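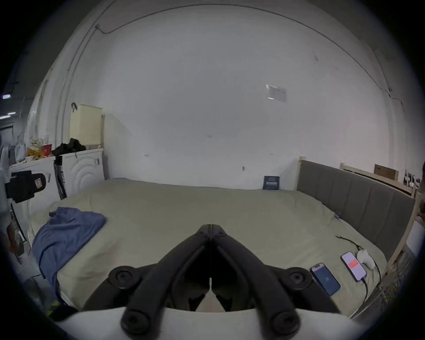

Figure 2. Bed in the Gisstead room with two phones and a blue blanket on the sheet.

3.2 Items left on the bed

We treated the bed as a storage surface whenever anything other than bedding lay on it. In the Gisstead room (Figure 2), phones and a charging cable shared the right side of the mattress, and the blanket lay on the left. Kusuma's earlier survey of 320 rooms coded such items as clutter. We kept electronics as a separate class, as residents in our interviews often said the bed was where they charged their phones.

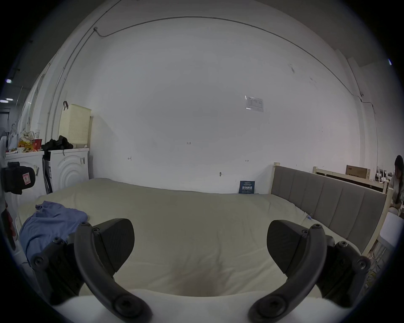 Figure 3. The same room, with the blue cloth at the left of the sheet and a cardboard box on the second bed frame.

Furniture not in use was coded apart from the bed itself. The upright frame in Figure 3 counts as stored furniture, and the box on top of it as a stacked item. Bedding was scored from 0 to 5 for how much of the sheet it left clear. Two coders scored each room on their own, and differences of 2 points or more were settled by Fikri Kusuma.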